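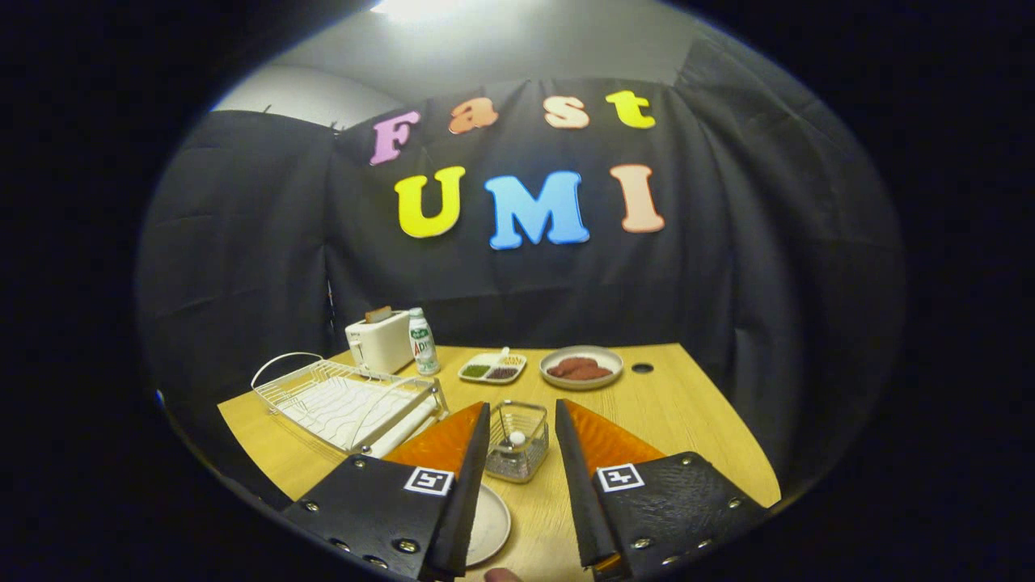

Frida Bisgaard thinks I am asking the wrong question altogether. She stopped by while I was setting up and told me that a machine which can do one chore beautifully is of no use to her at home, where breakfast is twelve little chores tangled together and the toast is getting cold the whole time. I grumbled, and then I wrote it down, so she wins that one.

Mar 11, 2023. Breakfast table, second layout. The table has the toaster, the white dish rack, the little three-part dish with its spoon, the plate with the meat patty and the small clear glass cube. I like this layout much better than the old one, which was so tidy that it didn't look like anybody's kitchen I have ever been in.

Went back through the December notes with a cup of coffee before starting. Out of 144 tries on the Marow arm we had 98 we were happy to call finished, and I was so pleased at the time! Reading them again, most of the good ones are plain pick-up-and-put-down, a plate here, a bottle there. Spooning is where it goes wrong. We tried it 19 times and got 6, and Jeanie Dow was being generous with at least one of those (sorry, Jeanie, but I was standing right there).

So, can it do the breakfast chores yet? My feeling today is that I would let it clear the table and I would not let it serve. Clearing forgives you a bit — a plate can land crooked in the rack and still be put away. Glass worries me more, and I want to go slowly there.

For Monday:
Shorter demonstrations for the spoon, one compartment at a time.
Ask Jeanie whether the Rasport pads are back in stock.
Try the rack with the plate coming in from the right.
Write up Frida's point about tangled chores properly, and let her read it first.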